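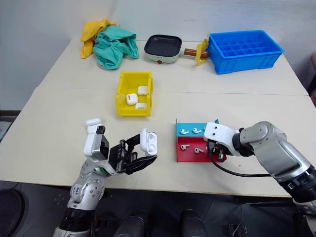 Why do I still cook dinner on a plug-in hot plate? I like my suppers small, and a full stove makes me cook for a crowd.

I moved to Tinlow in 2023 and the oven there ran so hot I gave up on it by October. Best thing that could've happened! My friend Frida Ingvarsson thinks I'm camping indoors (she owns 6 saucepans and a stockpot you could bathe a dog in). Fine. She also eats the same chili until Thursday-level misery sets in. I fry two eggs, some onions, whatever's left of the bread, and I'm washing up before she's found the lid.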